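一张桌子,两个筐:和她聊急救包的日常整理

Taltville的Prumorell营地一年里大部分时间都有人住。春秋两季来的多是学校,夏天是家庭和徒步的队伍,到了12月只剩下周末的滑雪客。营地的物资由一家叫Pretidico的小公司打理,被褥、炊具、头灯、绳子都归它管,急救包也归它管。

我去的时候是下午,接待我的是负责急救包的物资管理员。她在这里做了5年,不愿意在文章里写名字,说写了也没人认识。我们在整理间那张木桌旁边谈了一个下午,中间她接了两次电话,出去签收了一次货。

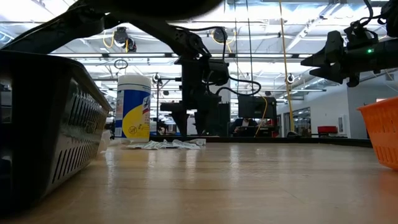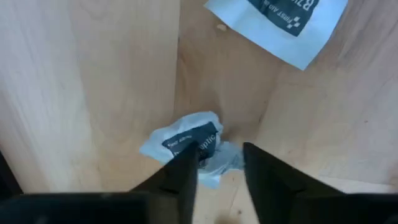
整理间的木桌。第一张里有灰筐、橙筐和一罐消毒湿巾,第二张是急救湿巾的小包,一包揉皱了,一包还平整。

我先问她,急救包有什么好整理的,用完补上不就行了。

她说刚来的时候她也这么想。“那时候的做法是包回来了,拉开看一眼,少什么往里塞什么,拉上,挂回墙上。看着都是满的。后来有一次,一个带队老师在山上打开包,里面的湿巾小包有一半是干的,包装早就磨破了。人没什么事,就是膝盖擦破一块皮,用水冲了冲。可是老师回来跟我说了,我脸上挂不住。”

从那以后,她规定每个回来的包都要倒空。包里的东西全部拿到桌上,一样一样过手,再装回去。一个包从倒空到装好,她自己做要15分钟,新来的人要慢一些,她不催。

“倒空这一步最要紧。你不倒空,底下那些小东西永远在底下。上面的天天有人拿,天天有人补,底下的能待两年。”

我问她倒出来以后怎么分。她指了指桌上的筐。

灰色的放待查的,橙色的放查过、可以用的。规矩就这么简单。筐是原来厨房装蔬菜淘汰下来的,她挑了两个颜色差得远的,洗了拿过来用。我问为什么不用带盖的盒子,柜子里明明有几个新的。

“盒子也试过。盒子有盖,有盖就有人盖上,盖上以后没人知道里面是查过的还是没查过的。筐敞着口,边上又都是孔,你走过去就看得见里头有没有东西。还有一个好处,沙子会漏下去。从山上回来的包里什么都有,沙子、松针、饼干渣。用盒子装,全积在底下。”

漏下去的沙子落在桌上,所以桌子要常擦。她说这也是她在桌上一直放一罐消毒湿巾的原因。

谈到湿巾,她讲得最多。整理间里有两种,一种是罐装的,抽出来擦桌子、擦筐、擦急救包的外壳;另一种是单片装的,小小一包,放在急救包里,给人清洁伤口周围的皮肤用。

“两种都叫湿巾,都有人叫消毒湿巾,新来的就会弄混。我见过有人从罐子里抽了几张,装进密封袋,放进急救包,觉得这样省钱。这个绝对不行。罐子里的是擦东西的,上面的说明写得很清楚,是擦硬的表面的,你不能拿去擦孩子的膝盖。”

她后来在墙上贴了一张纸,写着“罐子擦桌子,小包擦人”。纸现在还在,边角已经卷了。

反过来的事也有。有人手边没有罐子,就撕一个小包去擦桌子上的一点污渍。她说这种她不骂人,只是心疼。小包装的一片才多大,擦不了两下就干了,而且每一包都要登记。

登记本是一本普通的横格本,她拿给我翻了翻。每个急救包占几页,记着编号、回来的日期、倒出来多少、扔掉多少、补了多少。去年一整年,从她手里过的单片湿巾一共是2446包,这个数字用铅笔写在本子最后一页,下面画了一道线。

我问她为什么要数得这么细。

“年底要订货。以前订货靠猜,猜多了放过期,猜少了夏天不够。我把去年的数加出来,按这个去订,今年夏天就没有临时跑去Toma买。”

Toma是离营地最近的镇子,开车来回要一个多小时。镇上只有一家药房,货不多,价钱也贵。她说有一年七月她跑了好几趟,每一趟只买得到几盒创可贴和一点纱布,湿巾常常没有。

我请她讲讲,一个小包拿在手里,她到底看什么。

她从抽屉里取出一包,在手指间翻了个面。

“先看日期。日期印得小,有的印在封口的边上,是压出来的,没有颜色,要对着光看。看不清的我就当过期处理。然后捏。里面有没有水分,隔着包装捏得出来,湿的那种是滑的,会动,干的就是一块硬纸。再看四条边,封口那一圈有没有翘起来的。最后看折痕。”

折痕是她花了些时间才注意到的。包装是薄薄的一层,揉过一次、又摊平,看上去还能用,可是折得最厉害的角上可能已经有了小眼。这样的小包刚回来的时候捏着还是湿的,过一个月再捏就干了。

“所以皱成一团的我不放回去。有人说我浪费,说捏着还湿呢。我说现在湿,到山上那天湿不湿你能保证吗?不能保证就拿出来。”

拿出来的也不一定马上扔。日期没过、包装没破、只是样子不好看的,她放进一个纸袋,留给急救培训用。营地每个季度给带队的人上一次课,练习清洁和包扎,练习的时候用什么样的都行。真正干了的、破了的,才进垃圾桶。

那平整的呢,我问,平整的是不是就可以直接进橙筐。

她说也得捏。“平整的骗人。有的小包一直夹在说明书里面,压得特别平,像新的一样,你一看日期,三年前的。新来的人手快,看见平的就往橙筐里放。我会再从橙筐里随便抓一把,重新看一遍。要是抓到一个不该在里面的,那一筐全部倒回灰筐,重来。”

我问她真的倒过吗。

“倒过,倒过好几次。第一次倒的时候那个小伙子快哭了,他弄了一上午。后来他是我们这里查得最仔细的,现在在管绳子和锁扣,比我管的这个重要多了。”

整理间不大,一面墙上钉着挂钩,挂的是装好的急救包,另一面是柜子,柜门上用胶带贴着标签。木桌靠近窗户,浅色的桌面有些亮,上面灯一开就反光。她说这个反光起初让她很烦,找压印的日期的时候老是晃眼。后来她学会了把小包拿起来斜着看,反倒靠着灯光看清了压出来的字。

桌子是前任留下来的,前任在这里做了很多年,退休时什么也没带走。桌面重新上过一次漆。她原来想铺一块塑料布,好擦,铺了一个星期就撤了。

“塑料布会滑,小包一倒出来到处跑,有的还钻到布底下去。木头的好,东西放上去就不动。擦的时候顺着纹路擦,用完的湿巾我习惯先留在桌上,等全弄完了一起扔,中间看见哪里脏还能再抹一下。我们经理不喜欢,说看着乱。我说你又不在这张桌子上干活。”

她讲这话的时候没有笑,经理大概也听惯了。

擦桌子有固定的次序。开始之前擦一遍,换一个急救包擦一遍,收工再擦一遍。每一遍擦完要等桌面自己晾干,不拿布去抹。她说罐子上写了要保持湿润多长时间才算数,急着抹干就等于白擦。等的这会儿正好去登记。筐是每星期拿到外面用水冲,冲完倒扣在架子上。灰筐脏得快,橙筐几乎不脏,但是两个一起冲,免得有人忘了冲过哪一个。

我问她有没有什么东西是每次都会从包里倒出来,又不该在里面的。

她想了想,说糖纸,每个包都有。还有发圈、零钱、小石子,有一次是一颗用纸巾包得很好的乳牙。那颗牙她托人寄回了学校,后来收到一张卡片,贴在柜门里面。

“最多的还是用过的包装。撕开了,湿巾用了,空包装又塞回去。我能理解,山上不让乱扔,垃圾袋又不在手边。可是空包装跟没拆的混在一起,隔着袋子看就是一堆,你以为还有很多。”

为了这件事,她给每个急救包加了一个小拉链袋,上面写“用过的放这里”。起初没有人用。她改成在发包的时候当面打开,把小袋子拿出来给带队的人看一眼,再放回去,用的人就多了。她说光写字不管用,要让人的手碰到过一次。

急救包现在分成4种,随身的小包、队伍用的大包、车上的箱子,还有厨房墙上那一个。里面的东西不一样,湿巾的数量也不一样。厨房那个用得最快,切到手的人多,烫到的也有。随身的小包用得最少,坏得却最多,因为一直在背包底下被压着。她去年把小包里的湿巾换了个位置,从外侧的口袋挪到中间,夹在两块纱布之间,压皱的比以前少。

我问她这个办法是从哪里学来的。她说没从哪里学,是在本子里看出来的。本子上“扔掉”那一栏,小包总是比大包多,她就把几个小包都拆开看,发现皱的全是外侧那一排。

“外侧的口袋拿起来方便,装的时候大家都喜欢往那儿放。我说方便是方便,可是一个星期才拿一次的东西,用不着那么方便。创可贴放外面,湿巾放里面。”

说到这里外面有车到了,她出去签收。送来的是一箱纱布和两箱纸巾,她用小刀划开,先把箱子侧面的批号抄进本子,再把里面的盒子拿出来。新到的货也要先进灰筐。我问新的为什么也要查,她说新的也有压坏的,箱子在路上被别的东西压过,外面看不出来。而且新货的日期有时候比库里的旧货还早,不看就会放错顺序。

柜子里的顺序是左边先用,右边后用。新货一律从右边进。她说这个规矩也是讲了很多遍,总有人图省事,从最顺手的那一侧拿。她后来把柜子右边的门用一根橡皮筋拴住,要用先得解开,多这么一个动作,拿错的就少了。

我问她一个人做这些会不会闷。

她说冬天会。夏天包来得快,桌上堆得满,做着做着天就黑了,没工夫想。冬天一天只有两三个包回来,屋里又冷,她就把收音机打开。她喜欢一口气做完一种东西,先把所有的创可贴看完,再看所有的纱布,湿巾留到最后,因为湿巾要捏,捏多了指头会酸。

“有人问我是不是可以抽查,十个里面看一个。大的东西可以,三角巾我就抽着看,那个不会坏。湿巾不行。这一片是好的,不说明下一片是好的。谁也不知道山上那个人拿到的是哪一片。”

关于以后,她有几件小事想改。一是登记本,她想把“扔掉”再分细一点,分成过期、干了、破了三栏,这样订货的时候好跟供货的人谈。现在只有一栏,她去问过包装的事,对方让她拿出数字来,她拿不出。二是想换一盏可以拉近的灯,专门看日期。三是想再要一个筐,颜色还没定,放那些拿不准的。

“现在拿不准的都堆在桌角上,堆着堆着就有人帮我收了,收到哪个筐里去了我也不知道。”

我说那为什么不直接去厨房再要一个。她说厨房剩下的都是绿的,而她觉得绿色会让人以为是可以用的。她已经跟采购的人说过,下次去Toma顺便看看有没有白的,或者黄的,带孔的,大小跟那两个一样,好叠在一起冲洗。

快到五点,她开始收桌子。墙上还有三个空着的挂钩,那几个包要等傍晚的队伍下山才回得来。她把登记本翻到新的一页,先写好了编号,日期那一格空着,铅笔夹在里面。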